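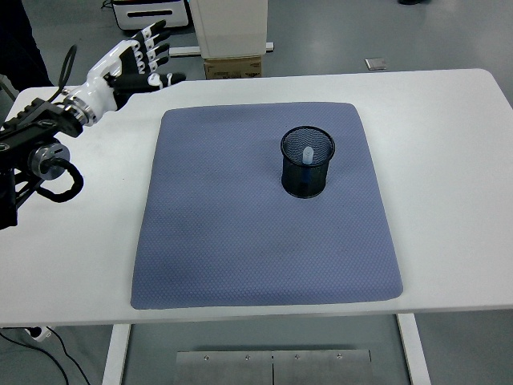

Fig. 1. Mesh pen cup on the quilted mat, small white item standing inside

Desk Tidy Project: Where Do Small Things Go?
Final report, 4/24/20

My project started with a drawer I couldn't close. I share a work table with a bunch of other students in the Hoven building, and by the second week of any semester the top of it is buried in pens, caps, clips and those little plastic bits that fall off everything. So for my design course I picked the most boring question I could think of: does a plain pen cup help, and does it matter what the cup stands on?

I compared two cups. One was a Lorkero mesh cup, black wire, round, open at the top. The other was a Zikiven box, solid plastic with tall sides. Both went on the shared table for the same number of sessions, and every time somebody put a small item away I made a mark in my notebook. I ended up with 391 marks (my wrist hurt!), and 154 of those were for things that went into a cup without anyone being reminded. The rest went in after I asked, or ended up next to the cup, which I counted separately and then argued with myself about for a whole evening.

The mesh cup won, and it wasn't close. People told me they liked being able to see what was in it before they reached for it. With the solid box they had to lean over and look down, and a few of them just dumped the whole thing out on the table to find one pen, so I'd call that a fail. The one bad thing about mesh is that short items sink. A pen sticks up and is easy to grab, but a cap goes to the bottom unless it happens to land upright.

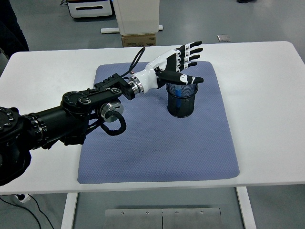
Fig. 2. Same kind of cup with a blue marker or pen standing in it

Then there's the mat. I almost left it out of the report, but it turned into my favorite part. The bare table is white and smooth, and cups slide on it when you drop something in from too high up. I put down a big padded mat with rounded corners, somewhere between blue and gray and a little lavender depending on the light, and the sliding pretty much stopped. It's also a lot quieter! The texture keeps the cup where you left it, and dark mesh is easy to spot against a pale color. The mat does show smudges, and I never found a good way to get them out.

Some problems with my method: I was at the table for most of the sessions, and people are tidier when the person with the notebook is looking at them. I also lost some 50 marks from September when my first notebook got soaked, so those aren't in the total. And I only tried one size of each cup.

If I did it again I'd add a shallow dish for the short stuff and keep the tall cup for pens and markers only. I looked at a Csonka tray for this but it was over my budget. The mesh cup and the mat are staying on the table for next semester, and I still have to fix the drawer.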